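Wanted: people who like setting a table (part-time, from September)

Hi! I run Misance, a small table-styling and home hosting outfit. We do birthday breakfasts, baby showers, school lunches, family get-togethers – anything where people sit down together and somebody wants the table to look nice. I have more bookings for the fall than I can handle, so I'm looking for 3 people to join me.

What the job is

You'd be putting together fruit dishes and side tables, mostly for children's parties. It sounds small, and it is small, but I care about it a lot (ask anyone who has watched me move a tangerine four times). You pick the dish, you pick the fruit, you decide what goes next to what. A big orange and a little one can be plenty on a round plate. Other times you want a real pile, with something red tucked in between the citrus.

I'm very fond of the strawberry dishes, pink in the middle with little red seeds and a green leaf, and they come out for nearly every kids' booking. They go with the printed cloths, which are white with small cartoon pictures all over. Yes, the cloths wrinkle. You will be ironing!
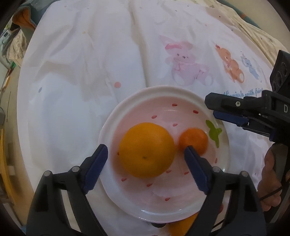
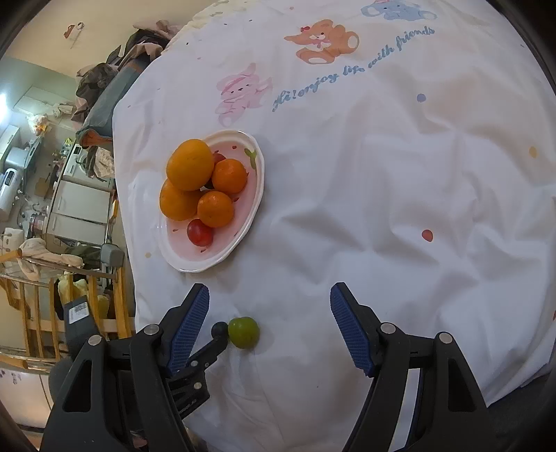

Citrus on the strawberry dishes, with the printed cloth under both.

What I'm looking for

You don't need any training. You do need a decent eye, clean hands and the patience to start over when a pile of mandarins rolls apart ten minutes before the guests come. Being okay with a noisy room full of six-year-olds helps too. A driver's license would be great for at least one of you, as the crates of dishes are heavy and the bus to Karppinen is slow.

Hours and pay

Bookings are mostly mornings, with setup from 7:30. Expect 12 to 15 hours a week, a bit more before the holidays. Pay is 23 dollars an hour, travel time included, and you take home whatever fruit the hosts don't want – I haven't bought an orange in almost a year.

How to apply

Write me a few lines about yourself and send one photo of a table, a shelf or a bowl of fruit you arranged at home. Phone pictures are fine. Drop it at the Bredosach building, room 607, or leave it with Tamer Abu Hammour at the front desk any day before 4 p.m. I'll call everyone back, including the people I can't take this time.

Teófilo Ríos
Misance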